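第七讲 机器现在能不能干杂活(家务 + 车间)

讲义,课前匆忙整理,有错字课上说。2018年1月4日版,九月那版作废,别再翻了。

先说这一讲要回答什么。题目很大,拆开其实就两个小问:一,家里那些活,收碗、叠衣服、捡地上的东西,机器能做到什么程度;二,车间里那些没人愿意写进工艺卡的活,搬箱子、倒料、归位、换空箱,机器能做到什么程度。两个问题放一起讲,原因是难点差不多,钱不一样。

上一讲讲了焊接、码垛、喷涂。那些叫“工序”。这一讲讲的是工序和工序之间的东西。车间老师傅管它叫杂活,英文文献里常写 chores。定义不严格,大家意会。

一、什么叫杂活

工作定义(考试不考定义,但是写报告要用):
——没有固定工位,或者工位会飘
——对象没有图纸,或者有图纸但是实物早就变形了
——做错了通常不要紧,但是要有人去收拾
——单次时间短,一天重复很多次,中间夹着别的事

第三条很多同学会漏。容错高,听上去对机器有利,其实一半一半。人做错了顺手就改了,机器做错了往往不知道自己错了。后面失败恢复那一节再讲。

举几个例子,家里的:把洗碗机里的碗拿出来放柜子;把沙发上的衣服收进筐;给垃圾桶换袋子。换袋子请大家回去自己做一遍,慢动作做,数一下手指换了几种姿势。我自己第一次做这个练习,没数清。

车间的:空周转箱从线尾拿回线头;散件倒进料斗;掉在地上的件捡起来判断还能不能用;箱子没摆正,推一下。

“推一下”这种动作,人不觉得是动作。写程序的时候要写半天。

二、已经能做的

不要太悲观。下面这些到现在可以算解决了,或者说在条件控制住的情况下可以算解决:

1. 平地上从 A 到 B。扫地、送料小车,都归这里。地面标线清楚、坡度小、没有线缆横着,基本没问题。

2. 固定位置拿固定物体。这个几十年前就行,不讲了。

3. 已知物体、位置不固定、不太挤。相机看一眼,算位姿,去拿。能用,节拍慢一点。

4. 未知物体、刚性、哑光、分得开。学习的方法这两年进步很快,吸盘比手指好用。注意我列了四个条件,少一个成功率就往下掉。

做不好的放在一起:透明的、反光的、软的、缠在一起的、薄片平贴在桌上的。还有一类容易忘,就是“大而空”的,箱子、桶、筐。不是因为认不出来。是因为手的开口小,物体大,只能抓局部,抓哪儿要另外想。

三、大空箱这个题目(重点)

这一节多花时间。课程项目里 Wasby 那一组做的就是这个,Calasora 组做叠毛巾,后面再说。

任务描述:把一个塑料周转箱从地上抬起来一侧,或者拖到指定位置。没有了。一句话。

人怎么做:弯腰,手指勾住箱沿,一拎。勾的时候眼睛多半已经在看别处了。

机器怎么做,分步:
(1)找到箱子。不难,颜色大块。
(2)找到箱沿。开始难了。箱沿是一条窄边,俯视的时候跟箱壁同色,深度图上经常断。
(3)选抓取点。理论上整条边都行,实际不行,见下。
(4)手指一里一外,骑在沿上,往下走。
(5)走到多深停?浅了夹不住,深了手指会碰箱壁的筋,或者外侧碰地上别的东西。
(6)合。
(7)抬。重心不在手里,箱子会转。
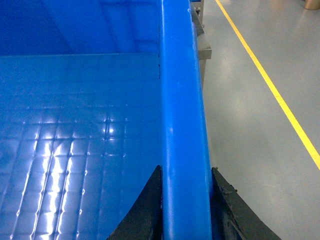 第(4)步到第(6)步之间,是最容易高估的地方。位置对上了不等于夹得住。塑料沿有圆角,表面滑,两指夹上去接触面很小,法向还不一定对着。平行夹爪喜欢平行的面,圆边给它的是两条线。所以组里后来在指尖加了软垫,加了以后又嫌厚,插不进两个箱子挨着的缝。来回改了好几版。

反光的问题单独说。箱底带网格的那种,顶灯一照,亮的地方一条一条的,结构光和双目都讨厌这个。深度图里箱底会出洞,有时候会冒出一块假的“物体”,算法以为箱里有东西,其实是灯。处理办法:
——换角度再看一眼,两次都在才算
——腕上的相机近看,比顶上的相机可靠,但是近了视野小,手指自己还挡掉一块
——灯加漫射罩(土办法,最管用,但是到别人车间你不能随便换灯)

“箱子是不是空的”也是要问的问题。人一眼的事。对机器来说,“空”是要证明的:每一块底面都看到了,而且看到的都是底。有一角被挡住就不能说空。这里希望大家养成习惯,写判断的时候分三种结果,有、没有、没看清,不要只写两种。

抓取点的选择。正中间最平衡,但是长箱的长边中间软,一夹会往里弯。靠角硬,但是一抬就歪。单手的话 Wasby 组最后选的是短边中间,抬起一侧然后拖,不整个抬离地。丑,能用。双臂另说,双臂要协调,两边力不一样就会把箱子拧了。

附:做实验时的记录表
列:序号 / 箱型 / 箱子朝向 / 灯(开、半开、关)/ 抓取点 / 下插深度 / 结果 / 失败类别 / 人有没有动手
最后一列必须填!去年有两份报告没填,成功率看着很漂亮,后来发现每次滑了都有人扶。扶了就是失败。

Wasby 组第一轮跑了 200 次,第二轮 700 次。两轮箱型不一样,不要合在一起算平均。第二轮里失败最多的是合拢后打滑,其次是下插时指尖顶在沿上。识别出错排后面。所以结论跟很多人直觉相反,看得见的部分没那么差,碰上去的部分差。

顶在沿上这个,补一句。误差几毫米就会发生。力传感器能感觉到,关键是感觉到以后怎么办。退回去重来是一种,左右蹭一下让它滑下去是另一种,人用的是后一种。后一种快,但是会把箱子推跑,空箱轻。

四、家里为什么更难

同一个动作,从车间搬到家里,至少多出这些麻烦:

地不平,有地毯边,有门槛。车间地上有黄线,有规矩,东西出了线有人管。家里没有线。

每家不一样。车间买一批箱子都一个型号,家里四个筐四个样子。

有小孩,有猫。安全这块单独一讲,第九讲,这里跳过。

没有维护人员。车间机器停了,喊一声有人来。家里停了,就是停了,挡在厨房门口。

算账也不一样。车间算工时,算得出来。家里的时间没人付钱,所以用户对价格很敏感,对慢倒不一定敏感。夜里慢慢收拾,早上收完,很多人可以接受。这一点做产品的同学可以想想,是少数对机器有利的地方。

Calasora 组的毛巾:目标是从一堆里拿一条,展开,对折两次。分开一条这一步耗时最长,展开其次,真正折反而快。他们一轮连续实验做了 48 条,期间停机三次,原因写在报告附录里,自己看。软物体没有“位姿”这个说法,状态空间一下子大得没边,这个上一讲的公式用不上,别硬套。

五、失败恢复

我觉得这一节比前面都重要,但是每年时间都不够,讲义先写在这儿。

机器干杂活,真正决定能不能放手的,是出错以后它做什么。分级:
0级 不知道出错,继续
1级 知道出错,停下喊人
2级 知道出错,重试同样的动作
3级 知道出错,换一个办法
4级 知道出错,判断这事不值得再试,绕过去做别的

目前多数演示在1和2之间。2级有个坑,同样的动作重试,同样的失败,箱子还被越推越远。重试次数要设上限,设几次?看代价。没有标准答案,报告里写理由。

4级人人都会,机器很少有。袜子掉柜子后面了,算了。这个“算了”怎么写成代码,有兴趣的可以当大作业题目。

再说接触检测。便宜的办法是看夹爪电流和开口宽度:合完以后宽度是零,没夹到;宽度比箱沿厚,可能夹到了别的,或者没插到底。Abdelaziz 平台的夹爪能读宽度,但是读数有延迟,合完等一下再读,不等的话读到的是上一刻的。去年好几个组卡在这里,以为是算法问题。

六、怎么看演示视频

同学们给我发的链接越来越多,统一说一下怎么看。

看有没有倍速标记。没标的,找画面里走动的人或者钟。
看有没有剪辑。一镜到底和剪出来的是两回事。
看物体是不是每次都放同一个地方。
看有没有人遥控。遥控不丢人,说清楚就行。遥控证明的是硬件够用,没证明软件够用,两样都有价值。
看任务什么时候结束。很多视频停在刚抬起来那一下,放下去没有拍。放下去经常比拿起来难。

“一次成功”和“一千次里成功多少次”,是两种工程。Steridell 那份内部要求写的是连续 1,000 次循环无人介入才算通过,这个标准严,但是合理。一个班次下来,空箱来回的次数很快就上去了,隔一会儿就得叫人,还不如人自己拎。

七、那到底能不能

课堂讨论用,我的看法写在前面,不同意的准备好理由。

车间杂活,挑着做,现在可以。箱型统一、灯能改、地面有标线、旁边有人能喊到,满足这几条的先上。空箱回收我认为是好的起点,东西轻,摔了不心疼,对节拍要求不死。

家里,单项可以,扫地已经证明了。通用的“收拾一下”,还早。早多少我不猜,以前猜过,猜错了。

还有一条路是改环境,不改机器。箱沿上加个把手,加个方形的耳朵,两指一夹就平了,前面第三节一半的麻烦没有了。有人觉得这是作弊。洗碗机当年也没有学人手洗碗,它把碗架、水、门都重新设计了。这个题目适合机械专业的同学,软件组不要一上来就想着用学习去硬啃。

作业(下次上课前交,纸质电子都行)

1. 选一件家里的杂活,慢动作做三遍,写出分步。每一步标明:靠看,靠摸,还是靠猜。不超过两页。

2. 给第三节的抬箱任务画一个状态图,至少包含“没看清”这个状态,以及从“打滑”出来的两条路。重试上限写清楚。

3. 设计一个箱沿附件,草图即可,标尺寸。要求不影响堆叠。想清楚两个箱子叠起来的时候附件在哪儿。

4. 选做。找一段演示视频,按第六节逐条看,写半页。

实验室用箱的提醒:做完归位,放回黄线里面,别堆在过道。指尖软垫是消耗品,磨薄了去柜子里换,登记一下。急停先试再开机,每次都试。

下一讲讲双臂,先把第二节没列全的那个表补上再来,课上要用。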